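How do I get ring stains off a black marble-look tabletop?

Milovan Yordanov
9 February 2024
We moved into a rental in Traruvside in October and the table has dull rings all over one end. Dish soap does nothing. I don't know if it's real stone. Is vinegar safe?

Maysoun Twal
Skip the vinegar until you know. Real marble etches. Use a soft cloth and 12 drops of dish soap in warm water, then dry it right away. If the rings stay, ask the landlord what the top is made of.

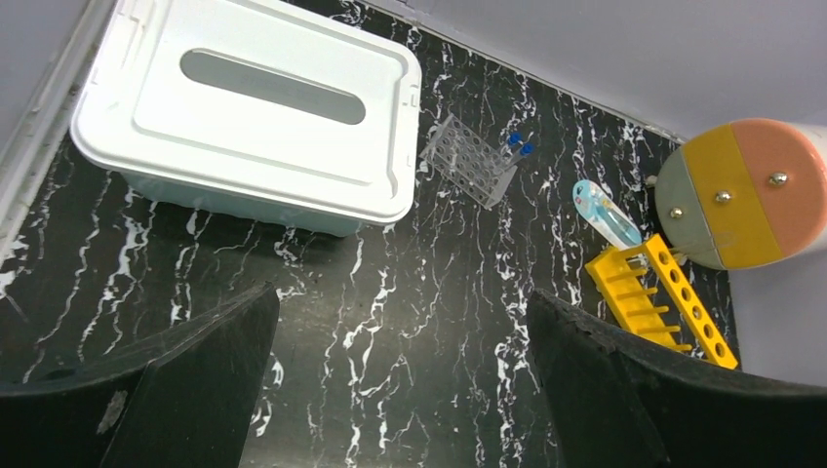

My black top with white veining, storage box at the back.

Provine
Had the same thing. I used 400 grit and it left a haze. Don't do that.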